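Chapter 7
Faults in the Handling of Live Components
Aqeel Zaidi and Maham Pirzada
Revised August

The first six chapters treated the workpiece as passive. A casting that is dropped may be scratched, and a carton that is crushed may have to be replaced, but neither of them adds energy to the fault. A lithium battery cell is different. It arrives at the work cell charged, at least in part, and it stays charged through every step of handling. The stop button removes power from the robot. It does nothing to the battery.

This chapter is built on one incident, a short circuit on a battery sorting line at the Drander plant in Lillport. The line took in used pouch cells, tested them, and sent each one to reuse or to recycling. A six-axis arm with a two-finger gripper picked up the leads of each cell and presented them to a test fixture. No one was hurt. The damage came to one cell, one gripper and most of a shift. The case is useful mainly for the fact that every device on the line worked as specified.

7.1 The incident

At 2:40 in the afternoon the arm closed on the leads of a cell and began its lift. The cell had been stored at a higher state of charge than the intake rule allowed. As the arm turned toward the fixture, the bare ends of the positive and negative leads touched. The current rose to 90 amperes within the first sample period of the logger. The insulation on both leads softened, and the left finger pad was marked by heat to a depth that made it unusable.

The controller reported no fault. Grip force was within limits, joint torque was within limits, and the arm finished its move to the fixture. The fixture then reported a failed contact, a routine result that the program handled by trying again. The arm made two more attempts before Amna Virk, the line technician, noticed the smell and pressed the stop. She moved the cell to the sand bin with long tongs and cleared the area for 30 minutes, as the site procedure required.

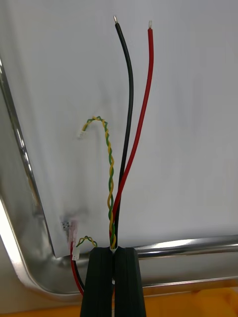 Lead control is the term used in this book for the set of measures that keep conductors apart while a machine is holding them. It covers the grip, the path of the arm, and the condition of the lead ends. The grip is usually the weakest of the three. When one pair of jaws holds a whole bundle, as with the black and red leads here, the jaws fix the position of the wires only where they are clamped. Above that point each wire follows its own curve, set by its stiffness and by how it was bent before. The silver tips at the upper ends are bare, and nothing in the grip keeps them apart. A twisted signal pair that ends in a plug carries less risk of this kind, but it can catch on the cell or the tray and pull the other leads out of line.

The tray deserves separate attention. Stainless steel is easy to clean and does not burn, and for those reasons it is common in battery work. It is also a conductor. Two bare tips that never meet can still be joined through a metal rim. The Drander risk assessment listed the tray as a fire control measure and did not list it as an electrical hazard.

7.2 The investigation

The plant asked Hamisi Lukumay, an electrical safety engineer from the Udine office, to lead the review. He began with the lead ends. The intake procedure called for an insulating cap on each power lead, to be removed at the fixture by a small stripping tool. The tool had jammed often during startup. As a temporary measure, the caps were taken off by hand at intake instead. The change was written in the shift book and never entered in the risk assessment. By the time of the incident, 519 cells had passed through the line with bare leads.

The review then turned to the controller. Its fault logic had been carried over from a Vachon packing line, where a failed contact meant a misplaced part and another attempt was the correct response. On a live cell, another attempt repeats the exposure. Lukumay's report made the retry count the second cause, after the missing caps - and placed the stored charge third.

Some members of the review group argued for the opposite order. Jawad Bukhari, who had written the intake rule, held that a cell at the proper state of charge would have produced a smaller fault. The report accepted this point but kept its order. A low state of charge limits the energy released and has much less effect on the peak current, which depends mainly on the internal resistance of the cell and the resistance of the path.

7.3 Estimating the fault current

For a first estimate, the cell may be treated as an ideal voltage source in series with a single resistance. Let V be the open-circuit voltage, r the internal resistance of the cell, and R the resistance of the leads and the point of contact. The fault current is then

I = V / (r + R)

The contact term is the hardest to know. Two tips that touch lightly may have a resistance many times that of the leads, and it may fall sharply as the metal heats and the surfaces settle. Section 7.4 begins with measured values of R from a bench test of 500 contacts and uses them to set a trip limit for the gripper circuit.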